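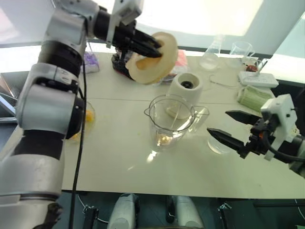
Llevo tres semanas intentando leer una tesis doctoral de 1981 sobre la viscosidad de la miel y todavía voy por el capítulo dos. No tengo ninguna obligación de hacerlo. No soy física, no vendo miel y mi relación con las abejas se limita a un desencuentro en un camping. Pero en noviembre asistí a una charla de Drita Đorđević en la biblioteca del barrio y salí de allí con esa clase de entusiasmo que una confunde con vocación durante el trayecto de vuelta en autobús.

Drita estudia cómo fluyen las cosas que no se deciden a fluir. Kétchup, barro, pasta de dientes, esas cremas que en el bote parecen sólidas y en la mano se rinden. La disciplina se llama reología, palabra que yo había leído siempre como «teología» sin que el sentido de la frase se resintiera demasiado. Contó que de niña volcaba los tarros de mermelada de su abuela para ver cuál llegaba antes a la tapa, y que la abuela, en lugar de castigarla, empezó a apuntar los tiempos en una libreta. Yo a esa edad volcaba cosas sin libreta y el resultado académico salta a la vista.

De la charla me quedé con dos ideas. La primera es que el kétchup no es terco, solo tiene un umbral: mientras no lo empujes con cierta fuerza se comporta como un sólido, y pasado ese punto sale todo a la vez, generalmente sobre la camisa. La segunda es que hay un experimento con brea que lleva casi un siglo en marcha y en el que cae una gota cada tantos años. Un señor del público preguntó si eso se financiaba con dinero público. Drita le contestó que un embudo sale bastante barato.

La tesis me la recomendó ella misma al final, mientras recogía el cable del portátil. La firma un tal Milošević, tiene 600 páginas y está escrita con una prosa que comparte propiedades con el objeto de estudio. El ejemplar que me prestaron huele a sótano y trae notas a lápiz de un lector anterior que en la página 40 escribe «¡NO!» y ya no vuelve a aparecer. Pienso mucho en él.

Lo que me tiene atascada es la temperatura. Milošević dedica el capítulo entero a explicar que medir la viscosidad de algo sin anotar a qué temperatura está es como dar una dirección sin decir la ciudad. Me pareció una exageración hasta que hice la prueba en casa: un tarro en la nevera, otro en el alféizar al sol, una cuchara de cada uno y el cronómetro del móvil. La del alféizar bajó por el plato inclinado en lo que tardé en buscar un trapo. La de la nevera me dio tiempo a llamar a mi hermana, que me preguntó si estaba bien.

Envalentonada, miré cuánto costaba un viscosímetro. El modelo más sencillo de Jirnley vale 880 euros, y el de Clodetti, 1307, con un maletín muy bonito. Existe un mercado de segunda mano, descubrimiento peligroso a las dos de la madrugada. De momento he decidido seguir con la cuchara. Tiene peor resolución, pero cabe en el lavavajillas.

Le escribí a Drita para contarle mis resultados y me respondió con mucha amabilidad que el plato debería estar siempre igual de inclinado. Lo había apoyado unas veces en un libro de recetas y otras en la propia tesis. También me preguntó de qué flor era la miel, y tuve que ir a mirar la etiqueta, que dice «mil flores», dato que no ayuda a nadie.

En primavera da otra charla, esta vez en el centro cívico de Starham, sobre arenas movedizas. Ya me he apuntado. Entretanto me espera el capítulo tres, que según el índice trata de la cristalización y ocupa más que los dos anteriores juntos. Si alguien lo ha leído y sabe si remonta, los comentarios están abiertos.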